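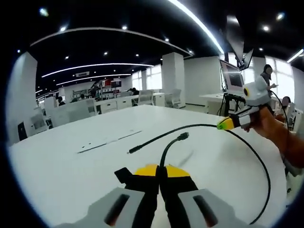

Landlord says I have to get my internet box off the kitchen counter and into the hall closet before the new counters go in. Closet has an outlet but it's on the far wall and the power cord won't reach the shelf. It's a long black cable with a small black plug on the end, no label on it that I can find. Can I just buy any extension for the skinny end, or do I need to run a regular extension cord to the brick? Closet is 40 inches deep, door stays shut most of the day. Also worried about wifi thru a closed door. Apartment is the older kind in Isthorpe, plaster walls. Counters get torn out Monday so kinda need to know.
posted by joleo_tenant

Regular extension cord to the brick. Don't mess with the skinny end. There are a bunch of sizes of those little round plugs and half of them look the same until you try to push one in. Plus a longer thin cord can drop the voltage and then the box reboots at random and you spend a week yelling at your provider.

Grounded cord, shortest one that reaches, no coiling it up behind coats. Don't run it under the door or under carpet. If you've got a shelf with a gap at the back, drop the cord down there and stick a couple of those adhesive clips on the wall. Command type, so you get your deposit back.

Wifi is your real problem. Plaster in the older buildings often has metal mesh behind it and it eats signal. I had mine in a closet in a Jacobs Street place and got 276 down standing next to it and 95 on the couch. Bedroom was worse, video calls kept freezing. Ended up leaving the box on top of a bookcase and telling the landlord it was that or a hole in the wall.

Before you commit, plug it in on the closet floor tonight with the door shut, walk around with your phone and run a speed test in each room. Takes 3 minutes.
posted by praston_pat

what he said but ALSO heat. mine cooked in a linen closet, kept dropping every afternoon. take the towels off it. leave the door cracked if you can
posted by mudroomz

Does the line even come into the closet? You said outlet, but that's power. If the coax or fiber jack is still in the kitchen you'll need a long run of that too, and then your counter guys are going to be working right on top of it. Ask the landlord who is paying for that part. Mine tried to bill me for it and backed down when I asked for it in writting.
posted by thirdfloorback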